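Print this page | E-mail this page

Visit to the Kunudness works, Skudberg

The coach left at 7.30 and we were at the Skudberg turn-off by half past nine, which was early, so we sat in the car park for a while with the engine off. Kunudness holds its open day once a year, in spring, and this was the first time our group had asked for places. We were given 60, and most of them were taken up. The date was Tue 19 April and it rained all morning.

Kunudness makes cable assemblies and the fittings that hold them. Most of what they turn out goes inside other people's cabinets and benches, so you would not see the name on anything in a shop. The site has two long sheds with a covered walkway between them. The older shed was put up for a furniture maker called Salazar, and the name is still on the brickwork at the back if you walk round by the bins. The newer one has the offices and the canteen.

We signed in, got a badge and a pair of safety glasses, and were split into groups. Ours went to the stores first.

The stores hold 3321 separate part numbers, according to the board by the door. Every part has a card and a shelf place. The small items are in grey drawers, and the cable is kept on drums on a rack along the north wall, thick at the bottom and thin at the top. The guide pulled out a few drawers and passed round brackets and clips so we could feel the weight of them. Some were much lighter than they looked. A few people asked about prices and were told that it depends on the order, which I suppose it does.

From there we went through to cutting. The cable comes off the drum, over a set of rollers and into a machine that measures and cuts it. It is a loud room and we could not hear much of the talk, but it was easy enough to follow by watching. The offcuts go into bins by colour and are sold for the copper. One bin was full and was wheeled away while we stood there.

Crimping and plug fitting are done at benches, with a lamp at each place. The staff carried on working while we went past and one of them showed us a finished plug next to a bad one. I could not see the difference until it was held under the lamp – a strand had been left outside the crimp. Each finished lead is tested before it is coiled, and the failures go in a red tray. On the day of our visit the tray was nearly empty.

Tea was at eleven in the canteen, with rolls. There was a table of leaflets and a display about the history of the site, mainly photographs of the old shed with snow on the roof from one December when the road was closed. The coffee machine took a long time and our group was late starting the second half.

The second half was in the older shed, where they work out how a cable should run before anything is made in quantity. I found this the best part of the day. The laying out is done on perforated metal boards. Brackets and clips are fixed to the board or set down on it and the cable is brought past them, and the route is altered until everyone is content with it. It is slower than I would have thought. The guide said that a layout can take a morning and then be changed again after dinner. Cable has a bend it does not like to go below, and a piece that has been on a drum for a long time wants to stay curled. They also leave some slack on purpose so that a plug can be pulled out without straining anything.

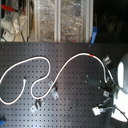 White cable across one of the black layout boards. The band of red tape is near the top of the long sweep.

We spent a good while at the boards. Tape is used for marking in this shed, and there are rolls of it in several colours hung on nails by the door. The finished layouts are drawn up and given a number, and the drawings go in a plan chest that came with the building. The highest number I saw on a drawer label was 1370.

The last stop was packing. Leads are coiled, tied and bagged, and the bags go into cartons with a printed sheet. The cartons for Kormont, their biggest customer, were stacked by the loading door. We were each given a short lead in a bag to take home. Mine has a plug on one end and nothing on the other.

Some practical points for anyone thinking of going next year. Wear flat shoes, as the floor in the older shed is uneven. There is a step down into the stores that is not well marked. Parking is free but the coach had to wait on the verge. The tour lasts two and a half hours with the tea break and there is not much sitting down. Bags have to be left in lockers at reception. Photographs are allowed in the layout area and in the canteen, and not in cutting or test.

The coach left again at one. We stopped for lunch at the garden centre on the main road, where the soup had run out, and were home by four.

Print this page | E-mail this page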